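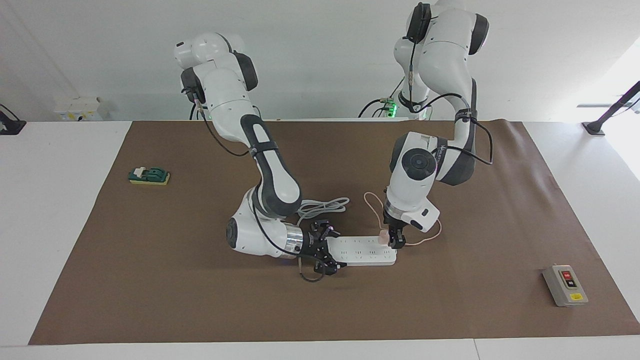

Lurham Community Baking Club
Minutes of the January meeting

Place: the kitchen room, Mekurley Hall
Start: 6:30 p.m.
Present: 14 members. Two members sent their apologies.

1. Minutes of the last meeting

The minutes were read and accepted with one correction. In the part about the bread evening, "two spoons of salt" must be "two teaspoons of salt". The secretary is sorry for this mistake.

2. Money

The balance of the club is $2,198. The largest payment since the last meeting was for flour and sugar bought together from Sheikh Wholesale. The bill was correct, but one bag of powdered sugar arrived with a hole in it, and the shop has agreed to replace it. The rent of the hall stays the same until summer.

One member asked if the yearly fee could be paid in two parts. This was agreed. Members who want to do so should write it on the form.

3. Soup and bread lunch

The club sold 43 bowls of soup at the lunch. The potato and leek soup was finished first, and the lentil soup was finished a short time later. The beet soup did not sell well. Several members think the name on the card was not attractive, and one member thinks it needed more vinegar. It was decided to make it again in smaller quantity and to serve it with sour cream.

The rye rolls were good but too many. Next time we will bake three trays and put the rest of the dough in the freezer before the second rise.

4. Spring cake sale

There was a long discussion on this point. Last year we had many chocolate cakes and almost nothing with fruit. Members are therefore asked to put their cake on the list before they bake. The list will hang inside the door of the tall cupboard.

The following was agreed:
- Every cake must have a card with all ingredients, and nuts must be written in capital letters.
- Cakes with fresh cream will not be accepted, as we have only one small refrigerator in the hall.
- Loaf cakes will be sold whole or by the slice. Layer cakes only by the slice.
- Bakers bring their cakes between 8 and 9 in the morning.

A proposal to raise the price of a slice was put to the vote. Six members were for it and eight were against, so the price does not change.

5. Oven

The left oven is still hotter than the dial shows. At the last test the dial was set to 375 degrees and the thermometer inside showed 400. Until the repair, please set it 25 degrees lower and look at your cake earlier than the recipe tells. The secretary will write again to the hall office.

6. Recipe booklet

The booklet has now 31 recipes. The Grumolov honey cake is still missing the baking time, and in the recipe for apple dumplings the amount of butter is given two times with different numbers. Both will be checked by baking them. Recipes should give weights in ounces and also cups, where it is possible.

It was not decided if the booklet will have a spiral or staples. We wait for the prices from the printer.

7. Other matters

A blue mixing bowl and two cake tins without names were left after the lunch. They are on the shelf over the sink.

The next evening will be about choux pastry. Please bring your own piping bag and an apron. Eggs and butter will be provided by the club.

The meeting was closed at 8:10 p.m.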